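Do Checklist Rules Help? A Student Look at Good Practice for Two-Arm Table Work
Final project report, Nundstead summer term
August 1, 2025

1. Why we picked this

Our course handed out a set of good practice rules for working with small robot arms. It is called the Platolstead bench rules, it has 12 points, and we were told to follow it for every session. We were not told where the points came from. When we asked, the answer was that they had been in use for a long time, and we did not find that very convincing.

So our project was to follow the rules through July while sorting and picking up loose cables with two arms, write down each time a rule was broken, and ask whether breaking it made any difference. Cables are a fair test because they do not stay where you put them, and most of the rules seem to have been written with blocks in mind.

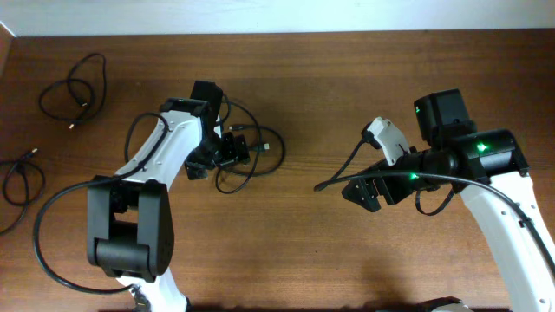
Figure 1. Both arms at the table, with coiled cables at the left side and between the arms.

2. What the rules say

Most of the 12 points fall under starting up, the work area, and stopping. The ones we ended up arguing over were these:

Rule 2: Check the status lights before sending any command.
Rule 5: Keep the work area free of anything that is not part of the task.
Rule 6: Arm cables must have slack but must not reach the work area.
Rule 9: Do not let the two grippers come close to each other unless the task calls for it.
Rule 11: Log every stop, with a reason.

Rule 5 sounds simple until the task is made of cables and the arms also have cables. Rule 9 has the bigger problem. "Close" is not given as a distance, and "unless the task calls for it" lets anyone do anything. Two of us scored the same runs for Rule 9 and did not agree often enough for the score to mean much.

3. What we did

We logged 576 runs. For each one we wrote down which rules were kept, whether the run was stopped early, and why. The log sheet was the one from the El Khatib lab handbook with two columns added. The control software was Zurkon, left at the settings the course gave us.

We did not have a group of runs with no rules at all. The course would not allow it, which is understandable, but it means we can only compare runs with more broken rules to runs with fewer. Anyone who reads our numbers as proof that the rules work, or that they don't, is reading too much into them.

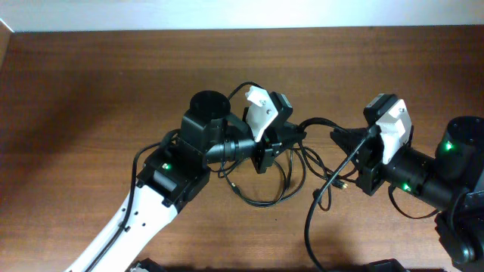
Rule 9 was the one we broke most, and mostly on purpose. To pull one cable out of a pile you need one gripper to hold and the other to draw, and that can't be done from opposite ends of the table. With the two grippers nearly meeting over a tangle like this one, a strict reader would mark a violation and a relaxed reader would mark normal work. Both could point to the same sentence. We think a rule that depends that much on who is holding the pen should be rewritten or dropped.

4. Results

At least one rule was marked broken in 259 of the 576 runs. That looks bad, but Rules 6 and 9 made up most of it. When we left those two out, what remained was nearly all Rule 11, meaning somebody stopped a run and did not write down why. We include ourselves in that.

Rule 2 was the easiest to keep and to check. We still have doubts about it. A light being on tells you the part has power. We found nothing in the rules on what color to expect or what to do if one is off, so "check" came to mean "glance."

Early stops were a little more common in runs with a broken rule. We would not build anything on that, as the hard piles caused both. 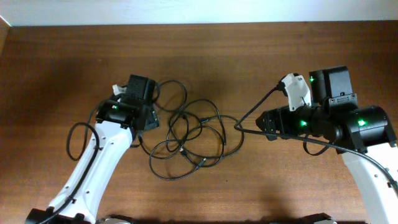 Figure 2. Tangled cables between the two grippers. Four green indicator lights are lit.

5. What we would change

Give Rule 9 a distance in inches, and a second, smaller distance for two-handed tasks. Split Rule 6 into one rule about slack and one about reach, as the two pull against each other. Say in Rule 2 what a good light looks like. Have a second person score the first 100 runs of any new project and publish how often the two scores match.

We would keep Rule 11 as it is. It was the most annoying one to follow and the only one that gave us anything to write about in Section 4.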